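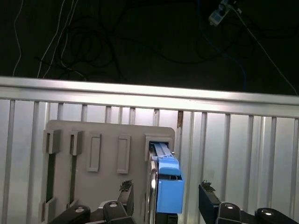

Vortragsnotizen | Ordnung an der Werkbank

Stecken, klemmen, ablegen: Halterplatten im Alltag

Folie 1 – Einstieg
Kurz begrüßen, Handzeichen: Wer hat zu Hause oder im Betrieb eine Schublade, in der alles liegt? Danach gleich zum Bild. Graue Kunststoffplatte, abgerundete Ecken, fünf Plätze in einer Reihe. Ganz rechts steckt ein hellblauer Block mit dem oberen Ende im Platz. Um solche Platten geht es in den nächsten 30 Minuten.

Folie 2 – Drei Arten von Plätzen
Die Platte im Bild hat nicht fünf gleiche Plätze. Die beiden linken sind kastenförmige Clips, die vorstehen. Dann kommen zwei flache Vertiefungen mit dünnem Rand. Rechts außen ein quadratischer, erhabener Rahmen.
Hier Pause lassen, das Publikum schauen lassen.
Meine Faustregel für eigene Platten: Clips für Teile, die man oft zieht. Flache Felder für Etiketten oder als Reserve. Rahmen für alles, was gerade und aufrecht stehen soll.

Folie 3 – Der Platz muss zum Teil passen
Zu eng: Man drückt, die Platte gibt nach, irgendwann reißt der Rand. Zu weit: Das Teil kippt und liegt am Abend doch wieder auf dem Tisch. Vor dem Bestellen messen, und zwar an der dicksten Stelle. Der blaue Block ist oben fein gerippt und wird unten breiter und kantiger. Wer bei so einer Form nur oben misst, wundert sich später, wenn der Nachbarplatz zugestellt ist.

Folie 4 – Wo die Platte hinkommt
Im Bild steht sie aufrecht vor einem silbernen Aluminiumgestell, oben eine dicke Querschiene, darunter senkrechte Lamellen. Aufrecht spart Tischfläche. In der Werkstatt Hindar haben wir im Juli 16 Platten von liegend auf stehend umgestellt, das ging an einem Vormittag. 4 davon mussten wir noch einmal tiefer setzen, weil man sich strecken musste. Griffhöhe also vorher mit den Leuten klären, die dort arbeiten.

Folie 5 – Beschriften
Nur wenn Zeit ist. Farbe hilft mehr als Text, ein blaues Teil vor grauem Grund findet man sofort. Bei Kyei stehen 1.774 Positionen auf der Teileliste, dort kommt man ohne Nummern nicht aus. Bei kleinen Werkstätten würde ich mit zwei Farben anfangen.

Schluss
Fragen. Die Maßvorlage liegt vorne am Ausgang, bitte pro Betrieb nur ein Blatt mitnehmen.

Weitere Beiträge
Lochwand oder Schiene? Erfahrungen aus der Werkstatt Hindar
Dadumeck: Schubladen neu einteilen
Etiketten, die auf Kunststoff halten
Umzug der Werkbänke bei Heleo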